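Latwood Adds Three-Plate Drying Rack and Tabletop Mat to Small Kitchen Line

Itley, December. Latwood, a maker of kitchen storage for small homes, has added a compact plate rack and a matching tabletop mat to its Lostunora line. Both items ship to retailers this month. They are sold separately and as a set.

The rack is intended for households that wash a few dishes at a time and have no room for a full-size drainer. Plates stand on edge between the uprights and drain onto the mat through the slatted base. The rack is made of light-colored wood with an oil finish and no metal fasteners. Joints are glued and pegged.

"Most of the racks we looked at were sized for a family of five or more," said Gülizar Taşdemir, product manager for Lostunora. "Our buyers told us they were leaving two thirds of the slots empty. We started with the number of plates a person uses in a day and sized the base to match."

Load and Spacing

Slots are cut to accept dinner plates, side plates and shallow bowls with a flat rim. Plates rest at a backward tilt and overlap when viewed from the front, which keeps the footprint short from front to back. The tilt also leaves the rim of each plate exposed, so that it can be lifted without touching the plate behind it.

Latwood tested the rack with ceramic, enamel and melamine plates. The test program ran for 20 weeks and covered repeated loading, side impact and standing moisture. After 84 wash and dry cycles, samples were checked for splitting, warping and loose pegs. Samples that passed were returned to the bench for a second round with heavier plates.

"Moisture at the foot of the slats was the main problem in the first version," said Fadi Hamdan, who led the testing. "We raised the contact points and changed the direction of the grain. The current base dries from both sides."

Tabletop Mat

The brown mat is designed to cover most of a small table and can stay in place between meals. It lies flat under the rack and leaves space beside it for cups, utensils or paperwork. The mat wipes clean with a damp cloth and should not be put in a dishwasher. It rolls for storage with the top surface facing out.

Three plates in gray, light blue and yellow stand in the rack on a brown mat, with a marker pen lying or standing nearby.

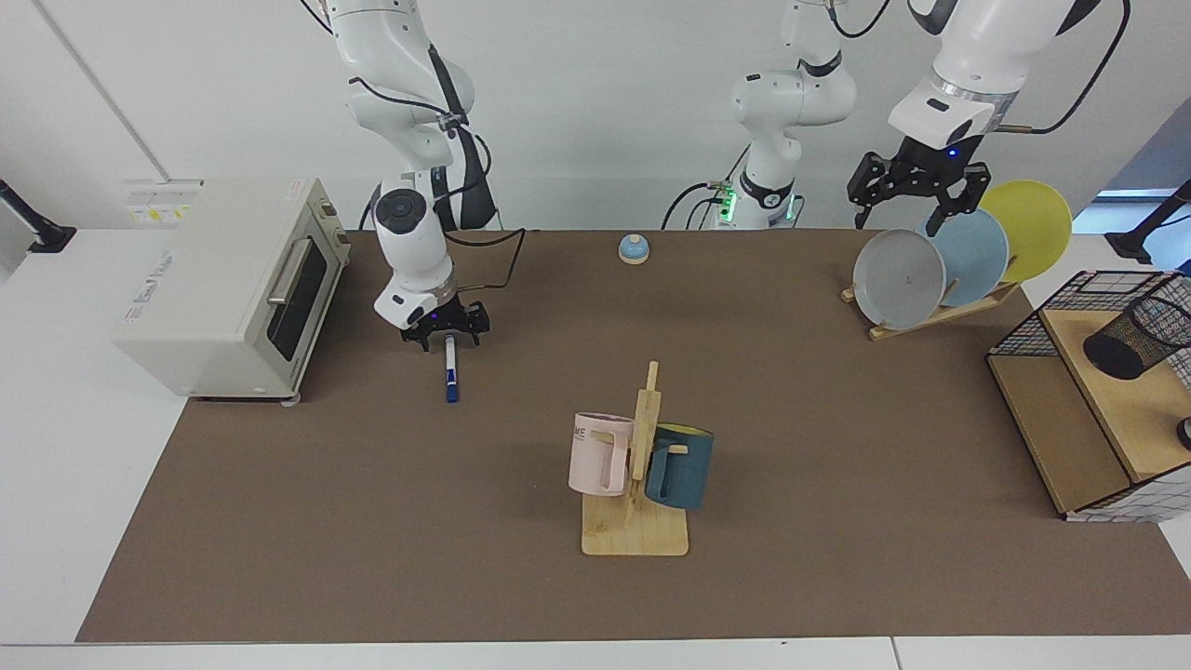
Availability

The rack and mat will be carried by Talebi stores beginning Monday. Independent retailers may order in cartons of 8 racks or 5 sets. Plates are not included. Replacement pegs can be ordered through the Latwood parts desk.

Care

Wipe the rack after use and let it dry standing up. Apply food-safe mineral oil when the wood looks pale. Do not soak.

Contact

Retail orders: Rigoberto Arboleda, Latwood Sales
Press and samples: Panya Nuchit, Latwood Communications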